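Speaker notes: Skin contact time in white grapes, and what it does to color and tannin
Dalal Sabbagh, Ekalbridge
April tasting group session

Opening

Start without the first pour. Glasses stay empty until the section on color.

Define terms. Skin contact means juice sits on skins and seeds after crushing. For most white wine the grapes are pressed right away and contact is kept to a few hours or less. For the wines tonight it runs from 19 hours to 200 days. Same grape family, same valley, different handling.

Mention that the color name is a trade term. Labels may say amber, skin-fermented, macerated, or nothing at all. The word on the label is no guide to the length of contact.

What moves out of the skins, and when

Phenolics come out in order. Hydroxycinnamates are mostly in the pulp, so they are in the juice from the first minute. Flavonols and skin tannins follow over hours and days. Seed tannins are slower and need alcohol to dissolve well, so they matter most once fermentation is under way.

Temperature changes the rate. A cold soak pulls aroma compounds and little tannin. A warm ferment on skins pulls both.

Potassium also leaves the skins. pH goes up, acid tastes lower. If someone asks why the long-contact wine seems softer in acid than the short one, this is the answer. Do not go into tartrate precipitation unless asked.

Color

Pour wine one (Grerner, 19 hours) and wine two (MacKinnon, nine days). Ask the group to tilt the glass over something white and look at the rim first, then the center. Ceiling bulbs with a yellow cast will push everything toward gold, so judge against a neutral surface and keep the same angle for each glass.

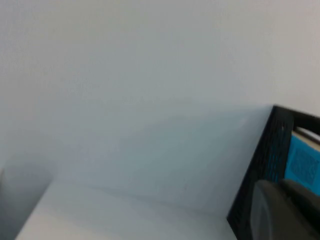

Where the color comes from

White grapes have almost no anthocyanin. The amber tone is mainly oxidized phenolics, with some contribution from the skins of pink or gray varieties. State this plainly. The usual guess in the room is that the color is "in the skin" the way it is in a red grape.

Two wines with equal contact can differ by several shades. Oxygen is the variable. A sealed steel tank gives pale straw even after weeks. An open bin with punch-downs gives copper.

Sulfur dioxide added at crush slows browning and bleaches some of what has formed. Wine two had none until bottling.

Tannin

Pour wine three (Imen, 200 days). Wait a full minute before discussing.

Ask where they feel the grip. Skin tannin tends to register on the gums and the sides of the tongue. Seed tannin is felt further back and is more bitter. This is a tasting convention and the chemistry behind it is disputed; say so.

Point to explain: very long contact does not mean a steady climb. Tannin rises, levels off, and can fall as it binds to yeast solids and grape matter. Wine three may seem less rough than wine two. If the group disagrees, leave it.

Serving

Temperature: 55 degrees F for two and three, colder for one. Chilled too far, the tannin turns hard and the aroma closes up. A standard white glass is fine. Decanting is optional for wine three; tonight's bottle was opened at 4 p.m. and not decanted.

Food pairings, if time allows: hard sheep cheese, walnuts, roast squash. Skip the raw oysters question or refer them to wine one.

Likely questions

Is it the same as natural wine? No. Skin contact is a technique. Additions and filtration are separate choices.

Does it age? Tannin helps. Storage and closure matter more. No general figure.

How much is made? The Imen lot was 2000 bottles. I do not have numbers for the other two.

Is cloudiness a fault? Not by itself. Check smell and taste first. Mousiness is a fault and may take several seconds to show after swallowing.

Close

Collect score sheets. Rinse glasses with water only, no soap. Leftover wine three goes back under stopper for the second group.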